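Opinion | Health & Wellbeing
2022-05-30
By Noelia Goicoechea

My blood pressure was 175 over 100 the first time anyone took it properly, and I was told to go away and cut down on salt. I was given a leaflet. The leaflet had a drawing of a salt cellar with a line through it, as though I had been standing over my dinner every night shaking the thing like a maraca.

I don't own a salt cellar. What I own is a fondness for bread, cheese, stock cubes and anything that comes in a jar, and the leaflet had very little to say about those. 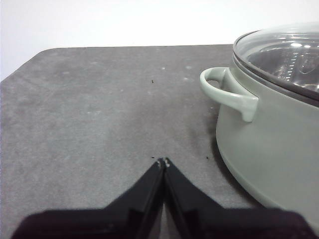
Most of the salt in an ordinary diet is already in the food when you buy it. Any practice nurse will tell you this if you ask, but you do have to ask, and by then you are usually holding your coat. Mine, Faith Mfinanga at the Reltodham surgery, spent nine minutes of a ten-minute appointment on the cuff and the forms. I don't blame her. She had a corridor full of people my age, all of us insisting it was only high because of the stairs.

What I do object to is the tone. High blood pressure is treated as a failure of character with a number attached. You are "non-compliant" if you miss a tablet and "well motivated" if you buy a blender. My neighbour Telmo Campos is 55, swims every morning and has worse readings than I do. He has been told to relax - by letter. 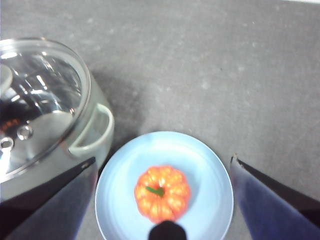 Cooking is not a prescription

The other standard advice is to cook from scratch. I have come round to this, with bad grace. A pot of beans with onion, garlic and a bay leaf needs far less salt than I had been led to believe by a lifetime of tins. It also needs an evening, a kitchen and someone who isn't asleep on their feet after a late shift, and the leaflet supplies none of them.

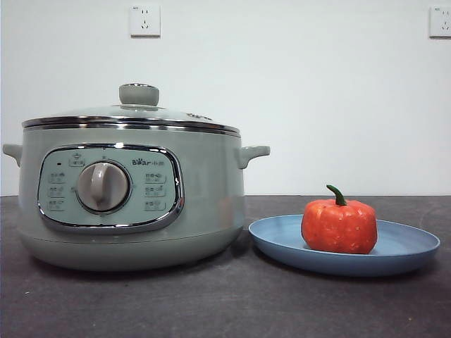

A lidded multi-cooker on the worktop.

If we are serious about this, put the salt figure on the front of the loaf in type I can read without my glasses. Give the nurse twenty minutes. I take my tablet with breakfast now, and the readings are coming down. The bread I am still negotiating.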